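Home | Articles | Household | Clothing care | Index

Folding a T-shirt

Print this page | E-mail this article

Folding a T-shirt is the everyday household task of turning a flat, soft, awkwardly shaped garment into a compact rectangle that can be stacked, stood in a drawer or packed in a bag. It is one of the most repeated jobs in any home, and one of the most varied! Families pass down their own methods, and two people raised a street apart may fold the same shirt in completely different ways.

Surface

Any flat area larger than the spread garment will do. Beds are a great favorite, partly for their size and partly for their height, and there is usually room along the side for clothes already folded. A bedspread with a slight texture has one lovely advantage over a polished table — the cotton stays put while the sleeves are being straightened. A very soft mattress, on the other hand, sinks under the hand and makes sharp creases harder to get.

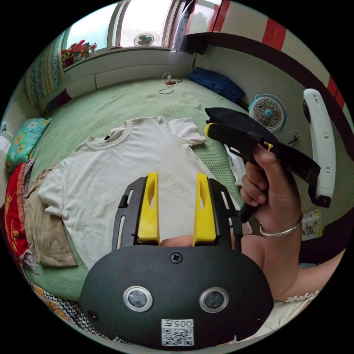

Sang-wook Yeon disagrees about beds: "I switched to the kitchen table years ago and my back has thanked me ever since. Beds are fine for a few shirts, but try a whole week of laundry bent over like that."

Laying out

The shirt is spread with the collar at one end and the hem at the other, and the sleeves are drawn out to the sides. Smoothing goes from the middle toward the seams. Ribbed collars deserve a moment of their own, as the ribbing tends to roll inward after washing and will dry or store that way if left. The neck tag is a handy guide: it marks the center of the back, so a fold made at equal distances from it on both sides comes out even.

Whether the front faces up or down depends on the method. Face down hides the folds behind the finished rectangle and is the usual choice for shirts with a print.

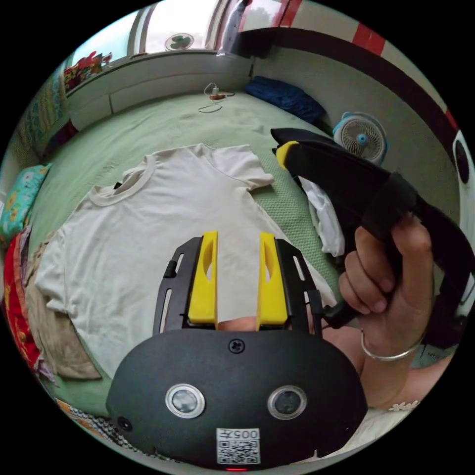 White T-shirt with a ribbed collar, laid flat on a light green bed covering.

Common methods

Side fold. One side is brought in toward the center with its sleeve turned back along the fold, then the other side, and the hem is lifted to the collar. Fast, forgiving and good for stacks.

Krasniqi fold. Named for the household manual that made it popular, this is a side fold finished in thirds so the shirt stands on its edge. A drawer 40 centimeters wide filled this way is a wonderful sight, with every collar showing.

Steltetar roll. The sides are folded in and the shirt is rolled tightly from the hem. Travelers love it. Thick cotton makes a fat roll, and some wrinkling at the collar is normal.

Pinch fold. Two points along one side are gripped, the hands cross and the shirt is shaken out into shape. It takes practice, and it is terrific fun once it clicks.

Crumpled garments

A shirt that has come out of the basket in a heap should be opened fully before any folding starts.
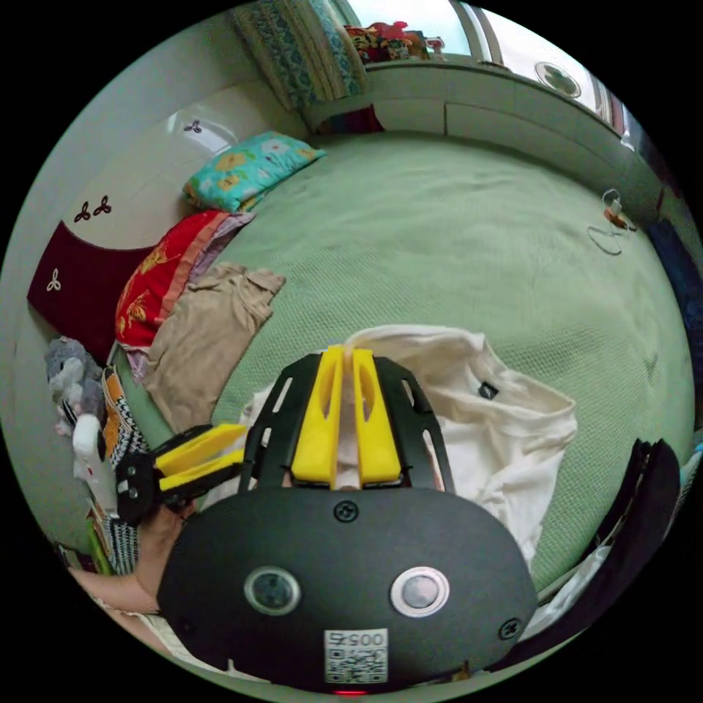
Finding the tag first is the quickest way in, as it leads straight to the collar, and from there the shoulders can be picked up and the rest shaken down. Deep creases may need the iron. Light ones often ease under the palm, especially in thin cotton.

See also: Sorting laundry; Folding trousers; Skavbridge drawer divider

Last updated 28 December 2025
Shares: 3179 | Comments: 6

Print this page | E-mail this article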